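Folding and Storing Microfiber Cleaning Cloths

Clean cloths for the Dendport building are folded at a desk and stored in clear plastic boxes with lids. The procedure applies to all light blue general-purpose cloths. Allow 30 minutes for a full wash load.

Before folding, confirm that each cloth is completely dry. Set aside any cloth with a stain or a torn edge.

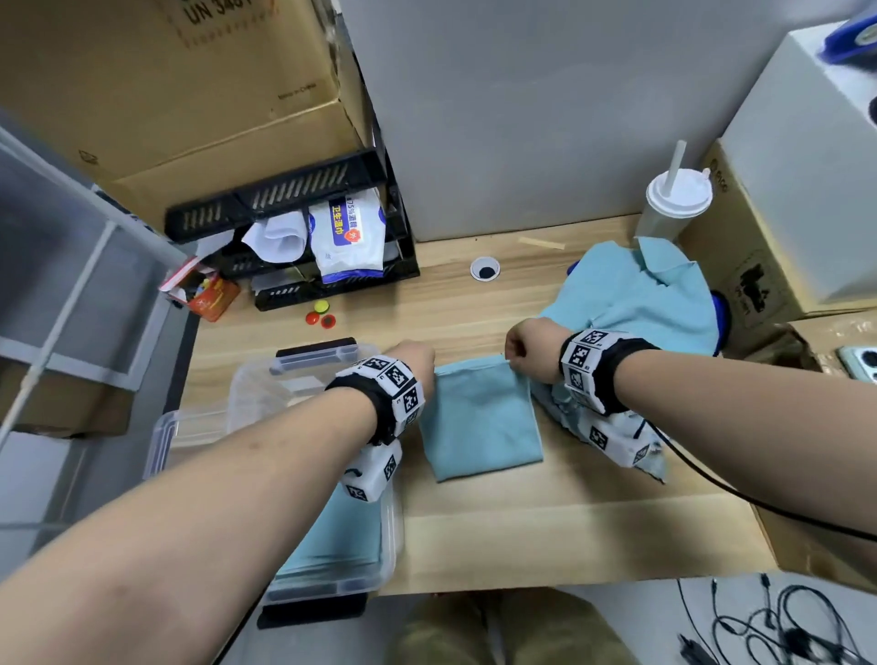

Work on a flat, clean desk large enough for the storage box and the unfolded cloths. Lay one cloth flat and smooth it outward from the center. Keep the box to one side and the unfolded items to the other, with the cloth being folded between them, and hold it by its top corners when squaring the fold. Food and drinks should be kept well back from the work area.

Fold the cloth in half, bring the short ends together, and fold once more to form a narrow rectangle. Press the ends lightly with both hands.

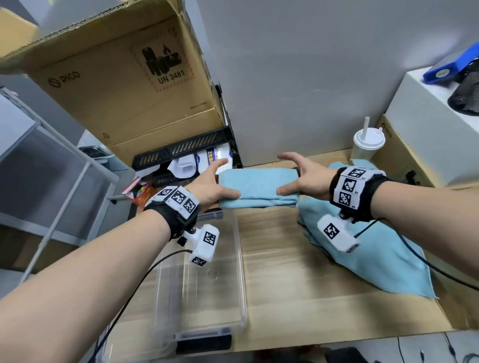 Facilities Services, Linen and Supply Unit

Place each folded cloth flat in the box with the folded edge facing the front. Start a new stack when the first reaches the rim. A standard box holds 40 cloths.

If a fold is uneven, open the cloth fully and begin again. Lift it by the top edge and let it hang for a moment before laying it down.
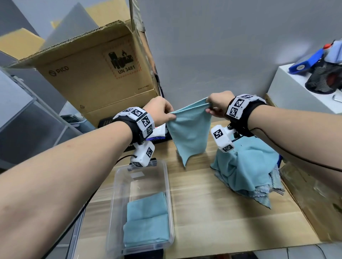

Cloths of slightly different shades may be stored together. Close the lid, label the box with the month, and take it to Room 148. Boxes may be stacked no more than 3 high.

Questions about supplies may be directed to Ratree Boonchu.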